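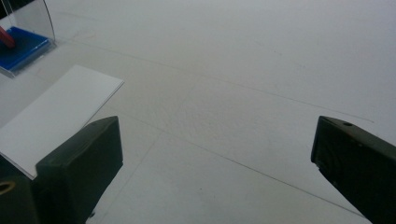 Venez plutôt le matin, m'avait écrit Blandine Tanguy, l'après-midi tout le monde est au bouclage et on vous répondra par monosyllabes. J'ai donc pris le premier train, celui où les gens dorment la bouche ouverte, et je suis arrivée à Sudier à neuf heures moins dix, avec un sac trop lourd et un plan du campus imprimé à l'envers.

Pour celles et ceux qui débarquent sur ce blog : je m'occupe de la communication d'une petite école d'ingénieurs, on est deux et demi dans le service (le demi est un alternant, et un très bon), et de temps en temps je demande à aller voir comment font les autres. L'université de Sudier ouvrait les portes de sa direction de la communication aux collègues d'autres établissements, le vendredi 27 octobre 2023, et j'avais coché la case « visite complète avec déjeuner ». Le déjeuner a pesé dans la décision, je ne vais pas mentir.

## Trouver le bâtiment

Le campus est sur une butte, à vingt minutes à pied de la gare si on ne se trompe pas de côté du rond-point. Je me suis trompée de côté du rond-point. Il y a un bus, la ligne 24, qui passe juste devant et que j'ai vu me dépasser deux fois – deux fois ! – pendant que je montais. Prenez le bus.

La direction de la communication est au pavillon Cheng, derrière la bibliothèque de droit. La signalétique du campus a été refaite l'an dernier et elle est franchement réussie, de gros panneaux avec le nom des bâtiments écrit en entier, pas des codes du genre B3-Nord où il faut avoir fait trois ans sur place pour comprendre. Seul détail, Cheng est indiqué partout sauf au dernier croisement, où l'on a le choix entre « Restaurant » et « Toutes directions ». J'ai suivi une dame qui portait un rouleau de kakémono sous le bras. Bonne pioche.

On était une petite troupe dans le hall, des gens d'universités, d'écoles, deux personnes d'un organisme de recherche qui se connaissaient déjà et qui ne se sont pas quittées de la journée. Café, badges, et un mot d'accueil très court de la directrice. Elle a pris son poste au printemps, après des années du côté de la presse scientifique, et elle a tout de suite annoncé qu'elle ne ferait pas de diaporama. Petit frémissement de bonheur dans l'assistance.

## La rédaction

On a commencé par l'équipe éditoriale, au premier étage. Elle fabrique *Helero*, le magazine de l'université, que je lis depuis longtemps et que je pille sans vergogne pour mes propres maquettes (pardon à ceux qui me lisent là-bas). Quatre numéros par an, une version papier qui part chez les anciens et dans les lycées du coin, et une version en ligne qui vit un peu sa vie.

Ce que je voulais comprendre, c'était comment ils obtiennent des textes signés par des chercheurs qui se lisent d'un trait. Chez nous, quand on demande huit cents mots à un enseignant-chercheur, on reçoit soit trois lignes, soit un chapitre de thèse. À Sudier ils ne demandent plus de texte du tout. Un rédacteur va voir la personne, enregistre une conversation d'une petite heure, écrit à sa place, puis lui renvoie le tout avec une seule question : « Est-ce que quelque chose est faux ? » Et pas « est-ce que ça vous plaît ». La nuance leur a, paraît-il, fait gagner des semaines, parce que les gens corrigent les erreurs et laissent les adjectifs tranquilles.

J'ai demandé s'il y avait des chercheurs qui le prenaient mal. Oui, quelques-uns. Ceux-là écrivent eux-mêmes, et on leur fixe une date de remise très en amont du bouclage. Visiblement une fausse date. Tout le monde a ri un peu jaune, je crois qu'on a tous une fausse date quelque part.

Autre chose que j'ai notée en gros dans mon carnet : ils tiennent une liste des disciplines passées dans le magazine, numéro par numéro. Quand on l'affiche au mur, on voit tout de suite que la biologie revient tout le temps et que les lettres classiques n'ont rien eu depuis un bail. Je vais faire la mienne lundi et je redoute déjà le résultat.

## Les relations presse, ou la pièce où l'on chuchote

Changement d'ambiance au bout du couloir. Le bureau presse est minuscule, on y est entrés par groupes de cinq et on parlait tout bas sans savoir pourquoi, comme à la chapelle. L'équipe reçoit les demandes des journalistes et doit trouver le bon spécialiste, vite, et surtout un spécialiste qui veuille bien décrocher.

Leur outil s'appelle Drotia. C'est une base interne, développée par le service informatique, dans laquelle chaque enseignant remplit sa fiche : sujets, langues parlées, à l'aise ou non à la radio, joignable le soir ou pas. Plus de 70 % des enseignants ont rempli la leur, et je peux vous dire que dans notre métier c'est un chiffre à faire pleurer. Comment ont-ils fait ? Ils sont allés aux conseils de laboratoire avec un ordinateur portable et ils ont rempli les fiches sur place, à la main, pendant que les gens parlaient. Voilà. Il n'y a pas d'astuce, il y a quelqu'un qui s'est levé tôt tout un automne.

La fiche contient aussi une ligne que je trouve géniale, « ce sur quoi je ne souhaite pas être interrogé ». Certains y mettent un sujet voisin du leur dont ils ne sont pas spécialistes et pour lequel on les appelle sans arrêt. Un historien du rail, par exemple, y a inscrit « les retards ».

J'ai posé ma question rituelle sur les délais. Pour une demande du matin, ils essaient de rappeler dans les 40 minutes, quitte à rappeler pour dire qu'ils n'ont encore personne. La collègue à côté de moi (une école de commerce de l'Ouest, une veste jaune que j'ai enviée toute la journée) trouvait ça intenable. Je suis assez d'accord, mais ils sont quatre à se relayer et ça change tout.

## Déjeuner, parenthèse indispensable

Restaurant du personnel, plateau, parmentier de poisson très correct, tarte aux poires un peu molle. J'ai réussi à m'asseoir en face de Blandine, avec qui j'échangeais des mails depuis le printemps sans l'avoir jamais rencontrée. Elle est beaucoup plus drôle en vrai que par écrit, et par écrit elle est déjà drôle.

On a surtout parlé organigrammes. Je sais, ça ne fait pas rêver, mais c'était le meilleur moment de la journée ! Jusqu'à l'an dernier, chaque faculté de Sudier avait son propre chargé de communication, payé par la faculté, qui obéissait au doyen et croisait les autres une fois par trimestre. Résultat : quatre logos pour la fête de la science, et des communiqués qui partaient en double. Maintenant ces personnes sont rattachées à la direction centrale, mais elles ont gardé leur bureau en faculté, avec une journée commune à Cheng chaque semaine, le mardi.

Ça n'a pas été tout doux. Les doyens ont eu l'impression qu'on leur prenait quelqu'un, et deux chargés de com sont partis dans les mois qui ont suivi. Blandine ne le cache pas, et j'ai apprécié, parce que dans ce genre de visite on nous sert souvent la version brochure. Elle m'a dit aussi qu'elle n'était pas certaine que le montage tienne si la présidence change. On verra.

(Question restée sans réponse : qui signe les congés des chargés de com de faculté ? J'ai demandé à trois personnes et j'ai eu trois noms.)

## L'après-midi

Blandine avait raison pour les monosyllabes. À partir de quatorze heures on sentait bien que la lettre interne devait partir et qu'on était un peu dans les pattes de tout le monde. On nous a donc installés dans une salle de réunion avec deux ateliers au choix. J'ai pris « annoncer une nomination », parce que c'est un exercice que je rate avec une belle régularité.

Vous voyez le genre : Untel rejoint l'établissement en qualité de, sous l'autorité de, après un parcours de. Quatre lignes de titres avant le premier verbe. On nous a distribué de vrais communiqués de nomination, noms masqués, et il fallait les ramener à 100 mots sans fâcher personne. Mon binôme et moi avons sauvé le nom, le poste, la date d'arrivée et ce que la personne va faire concrètement. On a jeté les distinctions. L'animatrice nous a fait remarquer que l'intéressé, lui, chercherait d'abord les distinctions, et que le texte devrait être relu par lui. Ah.

Leur solution maison est toute bête : un texte court pour l'extérieur, et une page sur l'intranet avec le parcours entier, aussi long qu'on veut. La personne nommée relit les deux en même temps. Comme tout est dans la page longue, elle lâche plus volontiers sur la courte. Je teste dès la prochaine arrivée chez nous, prévue en janvier.

L'autre atelier portait sur les réseaux sociaux et j'en ai eu des échos mitigés dans la file des vestiaires. Apparemment beaucoup de « ça dépend ».

## Ce que je rapporte dans mon sac

En vrac, pour l'équipe, qui attend son compte rendu depuis une semaine :

- la question « est-ce que quelque chose est faux ? », à adopter tout de suite
- la liste des disciplines au mur, lundi
- la ligne « ne souhaite pas être interrogé sur » dans notre tableau d'experts (notre tableau d'experts est un fichier partagé avec des couleurs, n'en parlons pas)
- trois exemplaires de *Helero*, dont un déjà corné
- un tote bag, évidemment

Ce qui m'a manqué, c'est un moment sur le budget. On a tourné autour toute la journée, et à cette échelle je ne sais pas ce qui est transposable chez nous. J'aurais aussi aimé croiser des étudiants, on en a vu passer sous les fenêtres et c'est tout, alors que la moitié de ce qu'on fabrique leur est destinée.

Une deuxième visite est dans les tuyaux au printemps, du côté de l'audiovisuel cette fois. Les inscriptions se font par mail auprès de Blandine, les places partent vite. Pour le retour j'ai pris le 24, assise, et j'ai eu mon train avec un quart d'heure d'avance.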